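FOR IMMEDIATE RELEASE
3 November 2019

Gistidbridge employers sign up to staff break pledge

Six employers in Gistidbridge have signed a pledge to give every member of staff a proper paid break away from their work, starting this month. The pledge was drawn up by the Carkosville and District Workplace Health Network after a survey of 251 local workers.

The survey found that 70 percent of those who replied had eaten lunch while working on at least one day in the previous week. Many said there was nowhere else to sit. Others said they did not feel able to step away when the phones were busy.

Employers who sign the pledge agree to set a fixed break time for each shift, to provide a place to sit that is not a work area, and to make drinking water available at no cost. They also agree to let the Network visit twice a year to talk with staff.

"Most of what people asked us for was small," said Phyllis Catterall, who chairs the Network. "They wanted a chair, a door that closes and half an hour when they would not be called back. A lot of managers were surprised that this was not happening already."
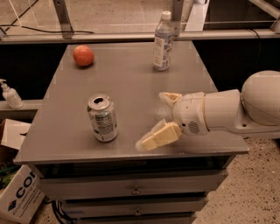
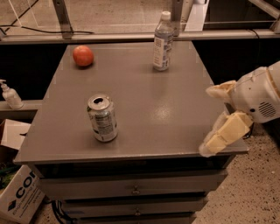
Water, a can and a piece of fruit on a cabinet top.

The first employer to sign was Horrocks, the packaging firm on the north side of town, which tested the new break times over the summer. Operations manager Arash Bahrami said the change took some planning.

"We run three lines and we used to stop them all together, so everybody was in one small room at noon," he said. "Now the breaks are staggered. We moved the start of the late shift by 15 minutes to make it fit. There were complaints for the first week or two – mainly about car pools – and we sorted those out one at a time."

Nullurier, which runs a call center in the town, will begin its new schedule later in November. Calls will be covered by a relief team of five during the midday period.

Sandra Fairclough, a team leader at Nullurier, said staff had been asked to choose between two break patterns. "People with school runs wanted a later lunch and most of the others wanted it early," she said. "We could do both."

The Network is offering free advice to any business with fewer than 50 staff that would like to join. This includes a site visit, a sample break schedule and a notice for the staff room wall. Businesses do not need to be based in Gistidbridge, but they must employ people in the district.

A report on the first year of the pledge will be sent to all employers taking part and to every worker who gave contact details in the survey.

Media contact: Jade Hebden, Carkosville and District Workplace Health Network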